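Über uns

Die Waton Automation ist ein Entwicklungs- und Schulungsbetrieb für Robotik mit Sitz in Sutomen. Unter der Leitung von Brunello Valentini befassen sich 13 Mitarbeiterinnen und Mitarbeiter mit der Montage und Demontage elektronischer Geräte durch Roboterarme.

Seit dem Umzug in die Halle Gentile steht unser Labor einmal jährlich der Öffentlichkeit offen. Am Tag der offenen Tür, dem 23. Oktober 2022, durften wir über 200 Gäste begrüßen. Im Mittelpunkt stand der Arbeitsplatz Harnine, der für Arbeiten an Desktop-Rechnern mit geöffnetem Gehäuse eingerichtet ist.

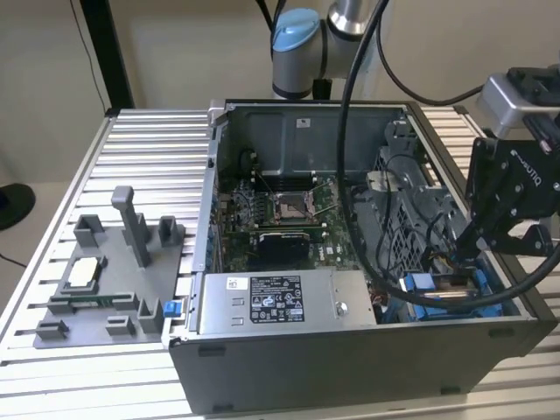
Die Vorführungen fanden in Gruppen zu höchstens 10 Personen statt und wurden von unseren Auszubildenden fachlich begleitet. Im Anschluss bestand Gelegenheit zum Gespräch mit der Entwicklungsabteilung. Neun Schulklassen aus der Region hatten das Labor bereits im August besucht.

Besuchstermine für Schulen, Hochschulen und Betriebe vergeben wir auch außerhalb des Tages der offenen Tür. Anmeldungen nimmt das Sekretariat schriftlich entgegen.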